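Home | Projects | Updates | Reports | Contact

Household Chores Work Package – Progress Report to Grustier, August

Sending this before the call so you have something to read. Budget sheet comes separately. Sorry for the bullet-ish style, we are in the middle of a move between two rooms and half the team is carrying things.

Where we are

Short version: tidying is going better than planned, packing and unpacking about as planned, laundry behind. Shop-floor part (the Stiltach stockroom tasks) started late but is running.

You asked at the last review for a plain answer to "can machines do chores yet". Plain answer for this period: some chores, some of the time, slowly, with a person near by. Putting things in a box, yes mostly. Taking things out of a box, less than we hoped. Folding a fitted sheet, no. Restocking a shelf with boxed goods, yes. Restocking a shelf with bagged goods, depends on the bag.

Demonstrations collected

2675 usable demonstrations since the start of the grant. All done by people holding the hand tools, two hands, in real rooms with real clutter. We threw out a good number in the first weeks when people were moving too fast and the policy learned to move too fast too. New rule is to work at the speed you would use with a sleeping baby in the room. Boring but it helped right away.

Split is roughly 40 percent tidying and packing, the rest spread over laundry, dishes, wiping, and the Stiltach tasks. We want more dishes. Dishes are hard to schedule – people want their kitchens back by dinner.

Robot trials

134 trials on the arm setup this period, all on the Zamfir policy (the name stuck, we will pick a better one for the paper). Not as many as promised in the plan. We lost time to a worn wrist cable and then to the replacement cable, wich was the wrong length. Full trial log is on the shared drive, with the failures left in.

What went ok:

- Single rigid items into an open box. Bottles, tins, cups. Rarely drops anything now.
- Closing drawers. Opening them is a different story, depends a lot on the handle.
- Picking up socks off a floor. Does not pair them, was never meant to.
- Boxed goods onto a shelf at waist height. Good. Above shoulder height we have not tried and will not this year.

What did not:

- Anything round that rolls when nudged. It nudges, the thing rolls, it goes after where the thing was. Retries help a bit.
- Two items touching. It goes for the gap between them and gets neither, or gets both and lets go of one halfway.
- Clear or shiny stuff. Depth goes bad, same as every other group reports.
- Soft bags. The policy thinks it has a hold when it has a fold of plastic.
- Long jobs. Each step is fine on its own, then by the fifth or sixth step it is repeating step three.

Packing and unpacking in more detail

This is the part you said the board cares about so more words here.

Homes are not warehouses. In a warehouse the tote is always the same tote, on a flat surface, under the same light. In a home the box is whatever box was in the closet, and it sits on whatever was free, often the bed. Beds are soft, so the box leans and shifts when you push on a wall. Our early policy was trained with boxes on tables only and was close to useless on a bed. We then asked people to do the same tasks on beds and sofas and with old reused boxes, leftover paper and tape and all.

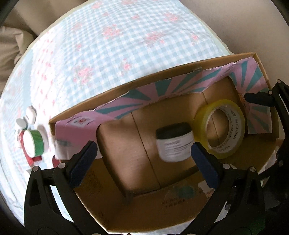 Box task on a bed: jar and tape roll in the box, near gripper open.

A jar right up against a roll of tape is a good example of the touching problem. A person slides one away from the other without thinking. The policy does not have a slide, or did not until we started asking for it on purpose. Also the tape roll can be taken by the rim or through the hole, and if the demonstrations do both the policy tends to average them and do something in between that works for neither. We now write down which grasp per session. Patterned bedding and patterned paper also seem to confuse it some, we have not tested this properly so treat as a hunch.

Walls of the box are the other thing. Fingers need to come in over the edge and still open wide enough. With a low box fine. With a deep box the linkage bumps the rim. Muvby are looking at a slimmer finger for us, first samples expected before the end of the period, no cost to the grant except shipping.

Stiltach stockroom

Started late because of access. They only want us in there before 7 am. Fine for us, less fine for recruiting. Tasks are restock, face up, and break down empty cartons. Breaking down cartons is not working and I would not put it in the public summary. Restock is good enough that their shift lead asked when they can have it. Told them not soon. It takes several times as long as a person and somebody has to stand there.

Spending

On track overall. Under on travel, over on spares (cables, finger pads). Pads wear faster on cardboard than on anything else, did not see that coming. Asking to move a small amount from travel to spares, form attached to the email.

Risks

- Cable again. Have a spare now, ordered a second.
- Participant homes dry up in the fall when school starts. Looking at paying a bit more per session.
- Room move. Should be one week. Might be two.
- Laundry. We may need to cut folding down to towels and T-shirts and drop the sheets. Would like your view on this on the call.

Next period

More touching-items sessions, boxes on soft surfaces, deep boxes when the Muvby fingers come. Retrain Zamfir with the slower demonstrations only and see what is lost. Long jobs: try splitting them with a simple checklist on top, nothing fancy. Dishes, if we find the kitchens. A comparison against the last model on the same set of tasks, which we owe you from last time and have not done.

Need from you: yes or no on the spares money, yes or no on dropping sheets, and the template for the annual report becuase the link you sent is dead.

Comments (3)

stockroom_dad
Would take the restock one tomorrow even if its slow. Night shift is slow too.

Reader
Did you try heavier boxes on the beds? Put a couple of books in the bottom first and see if it still shifts as much.

pkg_nerd
Agree on deep boxes. We had the same rim problem with a different hand and ended up tilting the box toward the arm. Ugly but ok. Interested in the grasp notes per session if you ever share them.

We use cookies to remember your settings and count visits. By continuing to use this site you accept this. Accept | Manage settings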